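Forums > Home & Organizing > Entryways, Closets, Mudrooms

Thread: two tier mesh shoe rack, does the fabric sag??

mudroom_mess
ok need opinions before Friday. looking at one of those little two tier racks, metal tubes, plastic corners, mesh fabric shelves instead of bars. the Miltico one. small apt, no real entryway, just a strip of wall by the door. two adults, one of us has way too many sneakers. does the mesh sag or is it fine? every review is either 5 stars "great!!" or 1 star "arrived bent"

pennyloafer220
Sags. Had one, not that brand but same idea. Boots killed it in one winter. Get wood.

kettle_and_cord
depends what you put on it. mine holds slippers and running shoes, no problem. boots go on a tray on the floor where they belong

pennyloafer220
"Don't put shoes that weigh anything on the shoe rack" ok

kettle_and_cord
boots arent shoes lol. nobody's forcing you

halfdozen_socks
Mesh over bars any day. Bars = heels fall thru, small shoes tip over, kids shoes hopeless. Only thing is you have to get the fabric TIGHT when you put it together. Slide the rails thru the sleeves, push both ends all the way into the corners, then pull. if its loose on day one it'll be a hammock by June

mudroom_mess
how hard do you have to push? i have bad wrists

halfdozen_socks
Pretty hard. Rubber mallet w/ a towel over it. Or just lean on it. Do it up on a table not the floor, your back will thank you

gravel_dr
+1 table. also check its square before you tap everything home, I did mine crooked and had to pull the whole thing apart, one corner cracked. emailed for a spare, got it free, took 4 weeks

slowcooker168
Going to disagree w/ everybody and say skip the rack. We went to a closed cabinet (Aubert, the tip-out kind) and I will never look at a pile of sneakers again. Costs more yes. But open racks just turn into a display of your dirtiest stuff.

kettle_and_cord
closed cabinets stink. sorry. shoes need air

slowcooker168
Ours doesn't. Baking soda in a sock, change it when you remember.

gravel_dr
tip outs dont fit anything over a mens 11 anyway. ask me how i know

pennyloafer220
Agree on cabinet > mesh. Or a bench w/ a shelf under. You can sit on a bench. You can't sit on tubing.

mudroom_mess
no room for a bench, door swings right into it. cabinet is out too, renting and it has to screw to the wall

slowcooker168
Fair. Rack then.

lintroller_
what goes on which shelf tho? we fight about this constantly. I say everyday pair on top because you grab them, spouse says top should stay clear for bags and mail. which is how we end up with mail on the shoe rack

halfdozen_socks
House shoes bottom, outdoor top. Or the other way around if yours drip. Mesh drips straight thru onto whatevers under it, learned that one with suede

lintroller_
oh thats a good point. ok so wet stuff bottom

kettle_and_cord
wet stuff NOT on the rack. tray!! why does no one want a tray

gravel_dr
because then its a rack and a tray and a mat and you cant open the door

kettle_and_cord
...ok yeah with a door that swings in, maybe

halfdozen_socks
Also wipe the soles before they go on. The mesh is a pain once grit gets in it, vacuum brush works, dont scrub it wet or you just push the mud in deeper. White sneakers esp, the soles pick up everything

pennyloafer220
White sneakers should live in the box.

halfdozen_socks
who has room for boxes

lintroller_
does anyone stack two of these? the Plamunex listing says you can

gravel_dr
can yes. should no. wobbles. fine if its in a corner w/ walls on two sides

mudroom_mess
update. got it. went together ok, did the leaning thing, didnt need a mallet. fabric is tight so far. slippers on the bottom and im leaving the top for sneakers once i wipe them down. fits the wall strip with room for an umbrella. will report back if it hammocks

pennyloafer220
See you in the winter.

slowcooker168
Nice. What color mesh did you end up with? the listing shows black

halfdozen_socks
post a pic, wanna see how the corners look

mudroom_mess
gray. here 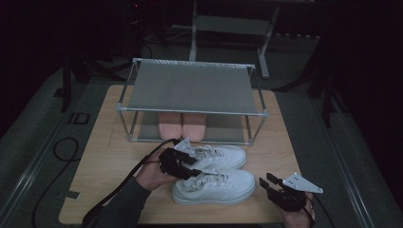
pink slippers on the bottom shelf, white sneakers next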